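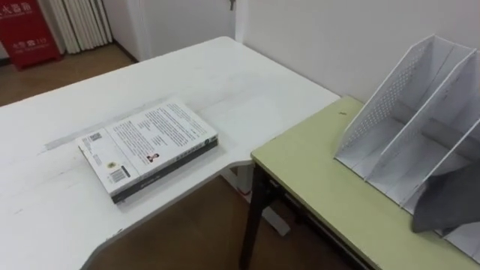

How the Tillbridge Desk Robot Learns to Put a Book Away

Home » Kids' Explainers » Machines

Reading level: ages 9 to 12
Updated 29/11/2025

Picking up a book and putting it in a file organizer takes a person a few seconds. For a robot it is a long job with many small parts. This page explains how one robot kit, the Tillbridge desk kit, does it. The kit is sold to schools and libraries, and the work is the same kind an office helper robot would do.

What is in the kit?

The kit has one arm, a two-finger gripper, a camera that sits at the top like a head, and a control box. The arm has 7 joints. Your own arm bends at the shoulder, elbow and wrist, and the robot's joints do much the same work. The software that runs the kit is called Skitum. It is installed on a laptop and connects to the control box by cable.

The desk, the book and the organizer do not come with the kit. The school supplies those.

Step 1: Looking

The camera takes a picture. To a computer, a picture is a grid of numbers. Each number says how bright or what color one tiny dot is. Skitum looks for places where the numbers change quickly. A dark book spine on a white desk is a quick change, so it is easy to find. A white cover on a white desk is harder. The program may need the dark spine, the shadow and the printing on the cover to work out where the book ends.

Scuffs and specks also show up as changes. The program has to learn that a gray streak on a desk is not the edge of anything.

Step 2: Deciding what it is

Skitum was trained with practice pictures of things found on desks. A person marked each thing in each picture with its name. After that, the program compares new pictures with what it learned. It gives every guess a score. If the score is low, the robot stops and asks for help on the laptop screen.

A book lying with its back cover up is a good test. Many practice pictures show the front, where the title is big. The back may have small print, a barcode and a square code. The robot does not read the small print. It uses the overall shape and the pattern.

Step 3: Measuring

The robot needs to know how far away the book is, how thick it is and which way it is turned. A book placed at a slant is harder to hold than one lined up with the desk, so the wrist turns until the two fingers match the angle of the book.

Two pieces of furniture side by side add another problem. If one top is lower than the other, the robot has to keep two heights in its plan. It also has to remember the gap between them - a dropped book could land there.

Step 4: Gripping

A book lying flat has no handle. The fingers close on the spine and the opposite edge, if the book is narrow enough. For a wide book, the kit slides it until one edge sticks out past the desk, then grips that edge from above and below. Sensors in the fingers measure how hard they are squeezing. Too little force and the book slips. Too much and the cover bends.

Step 5: Putting it away

An organizer with slanted dividers has narrow slots. The arm raises the book, turns it upright, moves it over the slot and lowers it slowly. If the finger sensors feel a push from below too early, the book has hit a divider. The arm backs up and tries again. Mesh dividers are full of tiny holes, and some cameras have trouble measuring distance to them.

If a slot already has something in it, Skitum picks another.

How well does it work?

Charoen Chantharasri tested the kit for this site in March. He ran the book job 17 times and wrote down every miss. The arm failed 2 times. Both misses came at the last step, with the book touching the top of a divider.

The kit is slow. It also needs even light, and strong sun across the desk confused the camera until a blind was pulled down.

Words to know

Gripper: the part of a robot that holds things.
Joint: a place where an arm can bend or turn.
Sensor: a part that measures something, such as force or light.
Training: showing a program many samples so it can make better guesses.

Try it yourself

Put a book flat on a table at a slant. Use only your thumb and one finger, and close one eye. Pick the book up and stand it in a box or a rack. Write down each movement your wrist makes. Then do it again with a thinner book and compare the two lists.

Text by Aušra Vaher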